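Director's Diary: September at the Archive
Category: Notes from the Director
5 min read 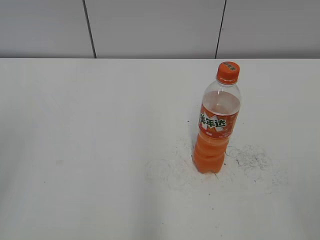
A soda bottle on a white table.

The month opened with the return of the parish registers from Gidberg. All of the volumes lent in spring have come back, and Žofie Sýkora has checked each against the condition notes made before departure. One binding has loosened at the lower joint. It has been placed in a folder and will not be issued to readers until it has been repaired. I have written to Gidberg to inform them, and I have asked that future loans be packed upright in the grey boxes which we supply.

The reading room reopened after the summer closure at 9 a.m., with new hours. Requests for material held in the lower store must now reach the desk by noon if the reader wishes to see it on the same day. Two readers were disappointed on the first morning, and the notice by the entrance has been reprinted in larger type. I should have liked that to be done before we opened.

Much of my own time has gone on the Mastton deposit. This is the collection of estate maps, letters and account books offered to us by the Mastton estate office, and it is the largest deposit the archive has received under my direction. Norbert Ďurica completed the box list in the second week. It runs to 1294 items, of which 1142 have been given a reference number. The remainder are mostly loose receipts and will be numbered as bundles. Mr Ďurica would have preferred to number them singly. I understand his reasons, but the staff hours are not available, and a bundle can always be divided later.

The maps are in better order than we had been led to expect. One sheet shows the mill at Vávra with its old channel, which does not appear on any other plan in our care. I spent longer over it than my timetable allowed. The surveyor wrote a very small hand and had a habit of correcting his own field names in the margin, sometimes twice. Readers with an interest in the mill may ask for the sheet at the desk once it has been flattened.

A meeting was held with Tendgate on the matter of shelving. Their quotation for the lower store is acceptable in price, but the bays proposed are too shallow for the map folders. Branislav Kollár took them through the measurements again and a revised drawing has been promised. Until it arrives the folders will remain on the trolleys, which leaves the passage narrow. Staff are asked to keep the fire door clear at all times.

Tarık Özkan gave the first of the autumn talks, on reading old account books. There were 20 chairs put out and more had to be brought from the staff room. He spoke for 90 minutes, including questions, and dealt patiently with a long discussion of old measures of grain. The second talk will be given by Peter Vlček, whose subject is the letters of country schoolteachers. Places should be reserved in advance.

I must record that the humidity in the lower store rose above our limit on two nights. The readings returned to normal by morning, and no damage has been found. The drain outside the north wall has been cleared of leaves. I have asked for the gauge to be read in the evening as well as at opening, and for the figures to be entered in the book by hand until the new recorder has been fitted.

The annual report is still in draft. I have the section on acquisitions to finish, and the foreword.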